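**Who can join the Drikcombe robot club?**

Everybody from year 9 and up. We have 24 places, and you don't need to know any programming when you start. Amparo Marín teaches the first two evenings very slowly.

**When do you meet?**

Each Wednesday after school, until the April competition. Please bring closed shoes.

**What is the Shopping Task?**

The robot must work with a basket and with things placed on the shelves. Each team gets 11 minutes for one run – setting up is included in this time. 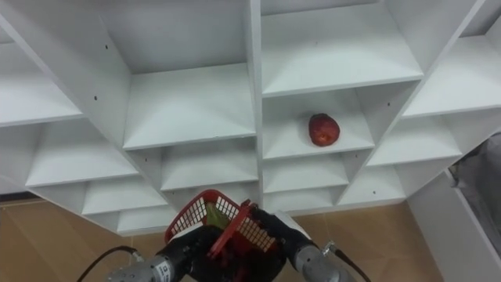 *Shopping Task: both grippers at the red basket, apple on the shelf.*

**Can we practise with our own fruit?**

Yes, but please take it home afterwards. Soft fruit like peaches is not allowed, as the juice goes into the fingers and the cleaning is long.

**Does it cost something?**

The fee is $48 for the season. If this is difficult for your family, write to Amparo and she will arrange it – no one else in the club will be informed.

**My team has only two persons. Is it a problem?**

No, two is enough. The maximum is four.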